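Public Finance and Policy
Unit 7: Slogans, Targets and the Budget Document

Purpose of this unit

The earlier units treated the budget as a set of accounts. This one treats it as a public statement. A budget speech makes claims about poverty, jobs and growth, and the tables behind the speech either support those claims or leave them without money. Students should be able to take a claim from a speech, find the matching line in the estimates, and say how far the two agree.

The worked case is the district of Nusville. Its accounts are short enough to read in one sitting. Sikholm is used for comparison in the last section.

7.1 Terms

Outlay: the sum a legislature has approved for a stated purpose in one fiscal year.

Release: the part of an outlay that the treasury has made available to the spending department.

Outturn: the sum spent by the close of the year, as shown in the audited accounts.

Target: a stated result, such as a number of households reached. A target is not an amount of money and should never be entered in the same column as one.

Slogan: for this course, a public promise with no outlay, no date, or no office responsible for it. The word is used without any judgment of the party that made the promise. Governments and oppositions both produce them.

7.2 Reading a claim against the estimates

Take the sentence "Every poor household in the district will have a secure income." As it stands it has no date and no amount. The reader has to find out whether a scheme exists under that heading. In Nusville it does: the household support grant, which pays 200 a month to each family on the register. The register held 1,703 families at the start of the year.

The full-year cost at that rate is 200 × 12 × 1,703, or 4,087,200. Compare this figure with the outlay first. If the outlay is lower, the scheme cannot reach the whole register for the whole year unless money is moved from another head. If the outlay matches, go on to the release and then to the outturn.

Administrative cost is carried under a separate head in Nusville and is left out of the sum above. Some districts fold it into the grant line. Check the notes to the estimates before comparing two districts. 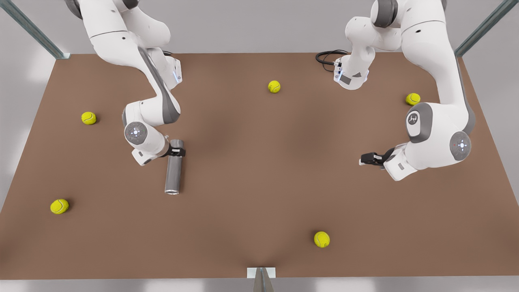
A shortfall in the outturn has several possible causes, and the accounts alone will not tell them apart. The release may have come late. Families may have left the register during the year. Payments may have been returned by the bank. A student who writes "the government failed to spend" has restated the figure and explained nothing.

7.3 Expectations and the political calendar

Voters judge results over a shorter period than most programs need. A school building approved in September may open after the next election. A cash grant can be paid within weeks. Other things being equal, a government close to an election will prefer the grant, and an opposition will attack the absence of the school.

The Goel model sets this out in simple form. It assumes 5 budget years between elections and asks how a fixed sum is split between quick and slow programs in each year. The share going to quick programs rises as the election comes near. The model has two weak points:

It treats voters as a single group with one level of patience. Survey work suggests that younger voters and recent migrants to cities expect faster results.

It ignores commitments already made. Much of any budget is salaries, pensions and interest, and cannot be shifted from year to year.

The second point matters more for practical work. Before applying the model, remove the fixed items and work only with the remainder.

7.4 Comparison: Sikholm

Sikholm publishes a results paper with its budget. Each target is listed beside its outlay, the office in charge and the date for review. The format was taken from the Brultov fiscal code, which requires a written reason for any target dropped between one year and the next.

The paper makes claims easier to check. It also gives departments a reason to set low targets, and the audit notes mention this twice. Read the target levels over several years before treating a high success rate as evidence of good policy.

Exercises

1. Rework the Nusville calculation for a register that grows by 5 families each month. State your assumption about the month in which a new family is first paid.

2. Choose one promise from a recent budget speech and classify it using the terms in 7.1. Give the page of the estimates on which you relied.

3. Explain why outlay and outturn should not be averaged across years when the rate of the grant has changed.

Written answers are limited to two pages. Show all working for exercise 1.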